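Zwischenbericht zum Beschaffungsvorhaben Zweiarmige Handhabung weicher Kleinteile
Vorhaben: Nutora, Arbeitspaket Gerätebeschaffung und Betriebsplanung
Bearbeitung: Ehsan Ghorbani
Stand: 27.06.2020

1. Gegenstand des Berichts

Der Bericht beschreibt den Stand der Geräteplanung seit der letzten Mittelabrechnung im Februar. Er enthält die Begründung für die Verschiebung zweier Positionen innerhalb des bewilligten Rahmens sowie die Anmeldung des Bedarfs für den folgenden Abschnitt. Eine Erhöhung der Gesamtsumme wird nicht beantragt.

2. Stand der Beschaffung

Die Position 1 (Manipulatoren einschließlich Steuerung) ist abgeschlossen. Beide Arme wurden über Nellier bezogen, abgenommen und inventarisiert. Die Abnahme erfolgte nach Protokoll mit einer Beanstandung an der mitgelieferten Dokumentation; die korrigierte Fassung liegt vor. Die Gewährleistung läuft ab Abnahmedatum und nicht ab Lieferdatum, was gegenüber dem ursprünglichen Angebot schriftlich nachverhandelt wurde.

Die Position 2 (Greifer) ist geliefert, aber noch nicht vollständig abgerechnet. Der Lieferant Endent hat eine Teilrechnung gestellt, in der die Adapterplatten fehlen. Die Schlussrechnung ist angemahnt. Bis zu ihrem Eingang bleibt der Restbetrag als Verpflichtung gebucht.

Die Position 3 (Ersatzfinger und Verschleißteile) wurde bislang nicht ausgelöst. Der Ansatz stammt aus der Antragsphase und beruhte auf den Angaben des Herstellers für starre Werkstücke. Für weiche, nachgiebige Teile ist er nicht ohne Weiteres übertragbar. Die Bestellmenge wird deshalb erst nach Auswertung der laufenden Greifversuche festgelegt.

Die Position 4 (Arbeitsplatz) wurde mit vorhandenem Mobiliar umgesetzt. Der bewilligte Ansatz für einen Profiltisch ist damit frei. Zur Verwendung siehe Abschnitt 5.

3. Laufende Versuche als Planungsgrundlage

Die Versuche dienen in dieser Phase der Auslegung der Nachbestellung. Gesucht wird eine belastbare Aussage dazu, ob die serienmäßigen Finger für leichte, unregelmäßig geformte Gegenstände ausreichen oder ob Finger mit nachgiebigem Belag beschafft werden müssen. Der Preisunterschied zwischen beiden Ausführungen ist erheblich und wirkt sich über die Laufzeit stärker aus als die Erstausstattung.

Variiert werden Lage und Ausrichtung des Gegenstands, der Öffnungsweg der Greifer und die Verfahrgeschwindigkeit. Protokolliert werden Fehlgriffe, Verrutschen beim Anheben und Kontakt der Fingerspitzen mit der Tischfläche. Der letzte Punkt ist für den Verschleiß maßgeblich.

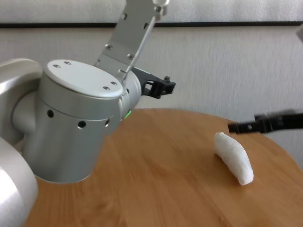
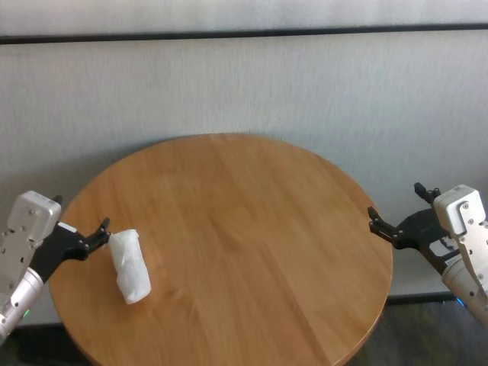 Arbeitsplatz mit zwei Armen, Greifern und weißem Prüfling auf dem runden Holztisch.

Für die Auswertung werden nur Durchgänge herangezogen, bei denen die Kalibrierung der Arme zueinander vor Beginn geprüft wurde. Frühere Durchgänge ohne diese Prüfung bleiben im Datenbestand, gehen aber nicht in die Bedarfsermittlung ein. Das verlängert die Versuchsphase um zwei Wochen. Der Zeitplan in Abschnitt 6 berücksichtigt dies bereits.

Eine Zwischenauswertung wird in diesem Bericht nicht vorgelegt. Die Streuung zwischen den Lagen des Prüflings ist noch zu groß, um daraus eine Stückzahl abzuleiten. Erkennbar ist lediglich, dass schräg liegende Teile häufiger nachgegriffen werden müssen als parallel zur Tischkante ausgerichtete.

4. Angebotsvergleich Finger und Adapter

Eingeholt wurden Angebote von Endent und von Bélanger. Endent bietet die serienmäßigen Finger in der vorhandenen Bauform an, die Montage erfordert keine Änderung an den Haltern. Bélanger bietet beschichtete Finger an, die eine eigene Adapterplatte benötigen. Der Einmalaufwand für Konstruktion und Fertigung der Adapter ist mit 900 Euro netto angeboten. Die Lieferzeit beträgt laut Angebot einige 20 Arbeitstage, eine verbindliche Zusage steht aus.

Zu klären ist bei Bélanger außerdem:

- ob die Beschichtung einzeln erneuert werden kann oder der ganze Finger zu tauschen ist
- ob die zusätzliche Bauhöhe der Adapter den nutzbaren Arbeitsraum über dem Tisch einschränkt
- ob die Greifkraft nach dem Umbau neu parametriert werden muss und wer die Kosten dafür trägt

Bei Endent ist die Mindestabnahme offen. Das Angebot nennt Staffelpreise, aber keine Untergrenze. Eine Anfrage dazu wurde gestellt.

Ein drittes Angebot liegt nicht vor. Der angefragte Anbieter hat mitgeteilt, für diese Greiferbauform keine Finger zu führen. Das Schreiben ist den Vergabeunterlagen beigefügt.

5. Mittelumschichtung

Beantragt wird die Umschichtung des freien Ansatzes aus Position 4 in Position 3. Damit ließe sich die beschichtete Ausführung einschließlich Adapter beschaffen, ohne den Ansatz für Wartung anzugreifen. Sollten die Versuche die serienmäßigen Finger als ausreichend ausweisen, wird der umgeschichtete Betrag nicht abgerufen und mit dem Schlussnachweis zurückgemeldet.

Nicht umgeschichtet werden sollen die Mittel für die jährliche Prüfung der Arme. Der Wartungsvertrag mit Nellier ist im Entwurf vorhanden. Strittig ist noch die Reaktionszeit bei Ausfall eines Arms. Der Entwurf sieht eine Rücksendung an den Lieferanten vor. Bei zweiarmigem Betrieb steht dann der gesamte Arbeitsplatz still, weshalb ein Leihgerät für die Dauer der Reparatur verlangt wird. Die Mehrkosten hierfür hat Nellier noch nicht beziffert.

6. Zeitplan und offene Punkte

Die Greifversuche werden in der jetzigen Anordnung zu Ende geführt. Eine Änderung am Aufbau während der laufenden Reihe ist ausgeschlossen, auch die Finger werden bis dahin nur bei Beschädigung getauscht. Im Anschluss folgt die Bedarfsermittlung, danach die Bestellung zu Position 3.

Offen sind derzeit:

- Schlussrechnung Endent zu Position 2
- verbindliche Lieferzeit Bélanger
- Mindestabnahme Endent
- Preis für das Leihgerät im Wartungsvertrag Nellier
- Zustimmung zur Umschichtung nach Abschnitt 5

Die Zustimmung zur Umschichtung wird vor Ablauf der Bindefrist des Angebots von Bélanger benötigt. Danach müsste neu angefragt werden, und die Bestellung fiele in das nächste Quartal.

7. Risiken

Das Kostenrisiko bei Position 3 wird als mittel eingestuft. Es hängt an der Standzeit der Beschichtung, für die bislang nur Herstellerangaben vorliegen. Bei den Manipulatoren besteht kein Kostenrisiko mehr, ausgenommen der Fall eines Schadens außerhalb der Gewährleistung. Eine Elektronikversicherung wurde geprüft und wegen der hohen Selbstbeteiligung zurückgestellt.

Das Terminrisiko liegt bei den Adaptern. Als Ausweichlösung ist vorgesehen, zunächst nur einen Arm umzurüsten und den zweiten mit den serienmäßigen Fingern weiter zu betreiben. Der Vergleich beider Ausführungen am selben Arbeitsplatz wäre fachlich vertretbar, verlängert jedoch die Auswertung.

Anlagen: Abnahmeprotokoll Position 1, Angebote Endent und Bélanger, Vertragsentwurf Nellier, Mittelübersicht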